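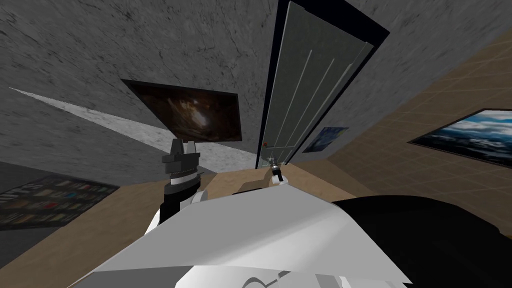
Two hundred goes at the same job

There is a belief going round that if you want a robot to do a job, you only have to show it. Take its hand, or steer it from a desk, do the thing a few times, and off it goes. I have spent two winters near people who do the showing, and I don't buy it. At least, I don't buy the "only".

Much of the work these days is done in made-up rooms. The one at the top of this page has paintings on the walls and a tall grey door, and a robot with two arms and a gripper on each. I like the paintings. I would like them more if I thought a room on a computer had ever annoyed anyone the way a real one does. Real drawers swell in January. Real cups have a drip down the side.

The firm I know best is Vukex, which sells lessons, as it calls them, to companies that own robots. A lesson is one person doing one task from start to finish by remote control. When I visited, the task had a target of 482 lessons, and the woman at the controls was on her seventh hour. Her lessons from the morning were tidy. By the afternoon she was cutting corners, and who could blame her? The corners went into the file with everything else.

This is my main complaint. We talk about "showing" as if the teacher knew what was being shown. When I taught my nephew to peel potatoes, he could ask why I turned the knife. The machine copies the turn, and the sniff, and the pause when the phone rang. Somebody then has to go through and throw out the pauses, and that somebody is paid less than the people who give the talks.

Bořivoj Malý, who ran the training floor at Judik for a time, told me I was being unfair. Remote control is clumsy, he said, but it is still quicker than writing out every movement, and 200 decent lessons beat a year of code. He may be right about the year. I asked how he picked the decent ones. He said you get a feel for it – and there we are, back with the potatoes.

I am not against any of it. I would just like the sellers to say how many people sat in how many chairs, and for how long, before the arm picked up the thing in the advert. Put it on the box, next to the weight.

Filed under: Opinion / Machines at work

Comments

tansy_b: I did this job for four months. The afternoon lessons are exactly as bad as you say. My wrists agree.

Old Lathe: Apprentices copy bad habits too. Mine certainly did.

R. Quill: Bit hard on the made-up rooms. You can reset one in a second, try that with a real kitchen.

Recent in Opinion

Sandu and the shop with no tills
Why my Marus mower sulks in the rain
Who reads the manual now?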